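Food Storage and Household Waste
Unit 8 Handout - Ripening and Spoilage
Instructor: Dzifa Abugri

Bananas give off ethylene, a gas that speeds ripening in the fruit itself and in other produce stored close by. Warm rooms hasten the process. Students should read page 21 of the course reader before the laboratory period.

Storage records are due in June and must be signed by Helmut Oltmanns.

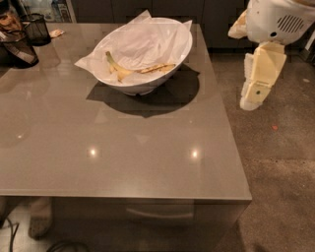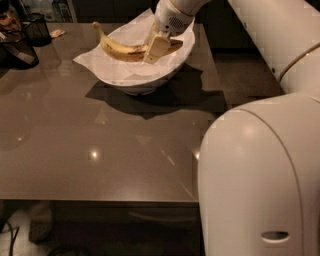 Why does the skin darken in the refrigerator?
Cold damages the cells of the peel - the flesh inside often remains sound.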